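Software notes: the hand-eye check moves into the planner

The February release of our planning stack changes where the hand-eye check happens. Until now it was a separate script that someone ran before a session, usually the first person in. The script wrote an offset file, the planner read the file at startup, and that was the last time anything looked at it. If the head camera shifted after lunch, the planner went on using the morning's numbers until a grasp landed wide and somebody got suspicious.

From this release the check is a planner service. It is called Skanditz, after the branch it started on, and it runs in the same process as the motion planner. Before the first reach of a task it asks for a short hold pose with the palm toward the head camera, finds the fingertips and the thumb tip in the color image, and compares them with where the joint encoders say they should be. If the two agree to within 4 mm, the task goes ahead. Up to 11 mm, the planner applies a correction and writes a warning to the log. Past that it stops and asks for a full calibration.

The hold adds a little time to every task. Several people in the Dernotthorpe lab asked if it could be skipped for repeat runs, and it can: set the hold interval in the task file to the number of tasks you want between checks. The default is one. We would like people to leave it there for the first few weeks so that we get enough logs to see how fast the offset really drifts.

Finding the thumb was the hard part. The fingers are held together and straight, so the detector gets one large dark shape with a clear top edge. The thumb sticks out sideways and often sits close to whatever is behind it. On the shelf setup, with fruit along the top, the old detector would sometimes join the thumb and a dark red fruit into a single blob and report a tip well past the real one.
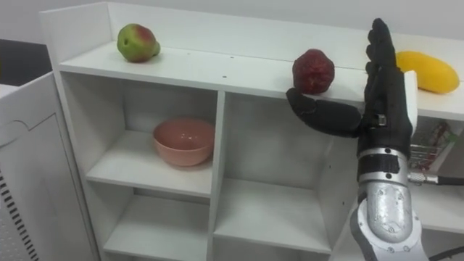 The new detector uses depth as well as color, and throws out any tip that would make the thumb longer than the hand model allows. We replayed 43 recorded holds from the shelf setup through it and went over the results by hand. The thumb tip was placed correctly in all but two, and both of those were flagged as low confidence, so the planner would have asked for a second hold.

Glossy white surfaces are still a problem for the depth side. When more than 50 percent of the depth pixels near the hand are missing, the service falls back to color alone and says so in the log.

Skanditz is on by default for the Namden and Peltonen workcells. Old offset files are ignored and can be deleted. If you have your own launch files, take out the line that loads the offset, or the planner will refuse to start. The updated task file template is in the tools repository, next to the old one.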